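We use cookies to remember your settings. By continuing to read you accept this. Accept - Manage settings

Toy and Small Items Inspection: Our Checklist With Comments

By Sólveig Laxdal
October

I have been asked by several parents and by two other playrooms to share the list we use when we check our toys. I wrote the first version for our own staff, so it is a little direct. The comments under each point are mine, and where a colleague has added something I have put the name. Please change it for your own place. It is a working list and it does not replace the rules of your country or the instructions from the maker.

The full check is done once in a month, before opening, and it takes us 25 minutes when two people do it. The short check (points 1, 2 and 5) is done each evening when the toys go back into the bins.

1. Small parts
Every toy for the youngest group is tried in the small parts tube. If it goes fully inside, it leaves the room the same day.
Comment: Do not judge by eye. Kieran was sure that a wooden acorn was big enough, and it went into the tube without touching the sides. Check also the parts that could come off, such as wheels, hats and buttons.
Result this month: 4 items removed. Three were beads from a threading set, one was the wheel of a small truck.

2. Seams, eyes and filling on soft toys
Pull each seam with two thumbs. Pull the eyes and nose with a firm hand. Press the body and feel if there is something hard inside that should not be there.
Comment: The weak places are where a fin, an ear or a tail meets the body, so begin there. Sewn eyes are better than plastic eyes for us, but they can also become loose threads.
Result: One rabbit sent for repair. Kirsten has it at home.

3. Hard plastic toys
Run a finger along all edges. Look for cracks, white stress lines and sharp mold lines. Bend thin parts a little.
Comment: Thin parts like tails and legs break first. When a leg is broken, we do not file it smooth and keep it. We did this before, and the second break was worse than the first.
Result: OK. One giraffe to watch.

4. Cups and pretend kitchen items
Look inside and under. Check the rim for bite marks and splits. Wash all, also those that look clean.
Comment: Children drink from the pretend cups - this we cannot stop, so we must treat them like real cups. They are washed with the real dishes.
Result: Two cups thrown away because of splits in the rim. We need to order again from Fina, the same size.

5. Mixed bins 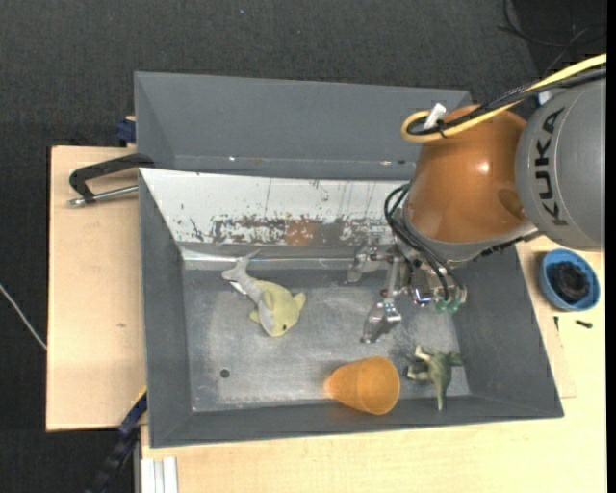 Mixed bins are the point where most of our mistakes are found. A bin should be checked for what is in it together, and not only toy by toy. A plush dolphin, an orange cup and a little green dinosaur can all pass alone, but when they share one metal bin there are three different things to think about: the plush must be fully dry before it goes in, the cup must come from the washing and not from the floor, and the dinosaur is small, so it must pass the tube before the bin goes to the youngest children. I ask staff to take out the soft toy first and look under it, as small things like to hide there. We have now decided that a mixed bin gets the age label of its strictest item.
Comment from Tarek Ragab: Please do not write the age label on tape. The tape comes off and then it is also a small part.
Result: One bin had no label. Corrected.

6. The bin itself
Check the rim, the corners and the bottom. On metal bins feel for burrs and bent edges. On plastic bins look for cracks at the handles.
Comment: Metal bins are strong and easy to wipe, but the edge can be hard for small fingers. We put them on a low surface and never on a shelf above a child's head. The old Shehata bins have a folded rim and have been good. The newer Ando bins are lighter, but I have found one with a corner which I did not like.
Result: One Ando bin taken out until Finbarr has looked at the corner.

7. Batteries and magnets
All battery doors must close with a screw. No toy with loose magnets is accepted, also not as a gift.
Comment: If you can open the door with a fingernail, the toy fails. Please look also in singing books and cards.
Result: One book failed. The screw was missing. Replaced and checked again the same morning.

8. Cleaning and drying
Hard toys: warm water and dish soap, then rinse, then air dry on the rack. Soft toys: in a wash bag, following the label on the toy.
Comment: A soft toy can feel dry outside and still be damp in the middle. Squeeze it hard inside a paper towel. If the paper becomes dark, it goes back on the rack until next day.
Result: OK. The drying rack from Cotero has a loose foot, reported to Finbarr Brennan.

9. Records
Write the result the same day, with your initials. "Fine" is not a result. Write OK, repair, watch or remove.
Comment: This month we checked 63 items. The ones marked "watch" are checked first next time, before anything else.

Open actions
- New pretend cups to order: Kirsten Bundgaard
- Ando bin corner and rack foot: Finbarr Brennan
- Age labels printed and glued, no tape: Tarek Ragab
- Second small parts tube for the upstairs room: Kieran Heywood

If you use the list and find that a point is missing, please write to me. One mother has already asked for a point about strings and cords, and I will add it when I have read more on the correct length.

Related
How We Wash Plush Toys Without Ruining Them
Which Donated Toys We Say No To
Low Shelves and Wall Fixings: Yearly Check
Sand Table Opening and Closing List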